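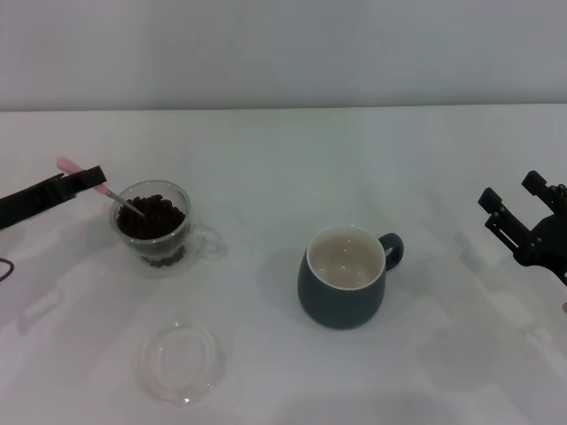
*A spoon in a small glass cup. Pedeo coffee panel, Salton.*

# Wanted: coffee drinkers who don't believe the bag

Pedeo is looking for 19 people to drink coffee without being told what it is, and then to say whether they could tell one from another. Sessions are on Friday evenings in March, in the upstairs room at Khaemba Hall in Salton. We pay £2 for every cup you score, and your bus fare.

The reason for doing this is the words on the packets. Ravari, our local roaster, sells a bag that promises "stone fruit, jasmine and a long finish". It costs a good deal more than the plain bag on the shelf below. Ravari has agreed to supply both, and says it is confident. We'll see. We bought in supermarket coffee as well, and a tin of instant, and some of those packets make claims that are just as grand.

We are also looking at older claims. One supplier's leaflet says its blend has been "unchanged since 1961". We have asked how anyone would know, and have had a polite letter in return.

## What you would do

Each evening lasts a bit under two hours. You get small cups, numbered, in sets of three. Two in each set are the same coffee and one is different. You say which one is different, write down anything you taste, and rinse with water before the next set. You won't talk to the others until the sheets are in, as one loud voice saying "blackcurrant" is enough to spoil a whole table.

If you can't tell, you write that you can't tell. We would sooner have a page of those than a page of guesses dressed up as flavour.

## Who we want

- Adults who drink coffee most days, however they take it at home
- People who can come to at least three of the four evenings
- People who smell and taste normally (if you've got a cold that week, stay at home and tell us)
- A few who are sure they can taste the difference, and a few who are sure it's all rubbish

You don't need any training. If you have worked for a roaster or a coffee shop in the past year, please don't apply, and that includes Ravari's Saturday staff. Anyone pregnant or told by a doctor to keep off caffeine should also sit this one out. 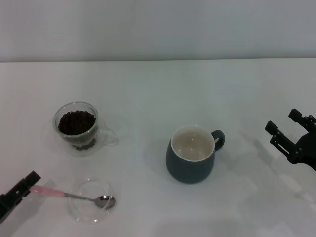
**Do I have to know how to describe coffee?**

Everyday words are fine. "Bitter", "thin" and "like the one at work" are all useful to us, and we don't hand out a list of flavours to pick from, as people tend to find whatever is on the list.

## What we can and can't promise

We hope to collect some 300 scored sets by the end. That's enough to show whether people on this panel could tell the coffees apart. It won't show which coffee is best, and if a firm tries to use it that way we will object in public. Ravari sees the results when you do – no earlier – and has no say in what we print.
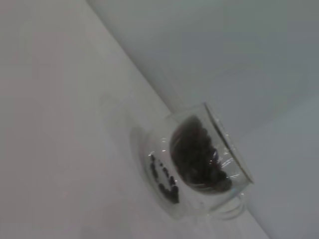
A reader of our last notice wrote in to say that the whole thing was unfair on good coffee, that it needs to be drunk slowly and from a full mug, and that "no one ever enjoyed anything in threes". We think that's a fair point about enjoyment. It doesn't explain why the price should depend on a flavour that goes missing in a small cup.

## How to apply

Write to Pedeo, care of Khaemba Hall, Salton, or leave a note at the front desk before 6 pm. Tell us what you usually drink, which Fridays you can manage, and whether you expect to be able to tell the difference. We keep that last answer sealed until the final session, then give it back to you with your scores.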